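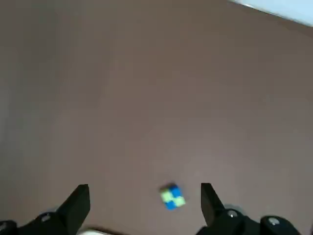
Attachment 1: blue and yellow-green cube on the tabletop, added by requester

Ticket: Table finish looks hazy, small cube "marks the surface"
Site: Bornaswood, activity room
Product: Wovureck tabletop, brown matte
Opened by: Cherry Mae Ignacio
Assigned to: Ilir Ristić
Status: Waiting on requester

Cherry Mae Ignacio, 9:20 am
The brown table has gone cloudy. It was darker when we got it in May. I think it's the checkered cubes from the Dretevard set, the color is coming off on the finish or they're scuffing it. Photo attached. Can we get the top replaced under the warranty and the cubes taken back?

Ilir Ristić, 10:05 am
I've looked at the photo a few times and I don't see a mark. I see a brown top that is a bit lighter toward the middle and grayer over on the left, and the change is gradual. Scuffs from a cube that size would be small and have edges to them. Color transfer would be blue or lime, and there is none of either on the table in this shot.

Not saying the table is fine. Saying this doesn't show me what's wrong with it. Please send:
- what you clean it with, and how often
- whether the lighter area stays in the same place when the lights are off
- the number of the table, it should be on a sticker underneath

Cherry Mae Ignacio, 10:40 am
Yordanov spray, every afternoon. Table 11. Haven't tried it with the lights off. Teodora says the one next to it does the same thing and that one never has cubes on it.

Ilir Ristić, 10:52 am
Then I doubt it's the cubes. Two tables going cloudy, one with no cubes, same spray on both. I'd want a very good reason to keep blaming the toys.

Please try this on one corner only:
1. Warm water and a drop of dish soap on a soft cloth. Wipe.
2. Plain water, wipe again.
3. Dry with a clean towel, wait 15 minutes.
4. Compare with the rest of the top.

Panagiotis Dumitrescu, 11:30 am
Jumping in from purchasing. The Wovureck rep told me a matte top "can't haze." I have heard that from reps before. I'd like the corner result before anybody fills in a claim, a new top is nearly six weeks out and we would lose the table in the meantime.

Cherry Mae Ignacio, 1:15 pm
Did the corner. It's a little darker, I think? Teodora can't see a difference. With the lights off the light patch in the middle is mostly gone.

Ilir Ristić, 1:35 pm
"Mostly gone" with the lights off sounds like lighting to me, with maybe some spray film on top of it. I'm not closing this on a maybe. Stop the spray on table 11 for 2 weeks, soap and water only, keep using it on the other one. Leave the cubes in use on 11 as normal. If 11 gets worse I'll take back what I said about them.

As a separate check, press one cube on a damp white paper towel for 20 minutes, blue squares down on one try, yellow-green on the next. Any color on the towel, send me a picture of the towel.

Cherry Mae Ignacio, 2:50 pm
Towel is clean on the first cube. Will do a few more. I still say that table used to be darker.

Ilir Ristić, 2:58 pm
Could be. Does anyone have a picture of it from May?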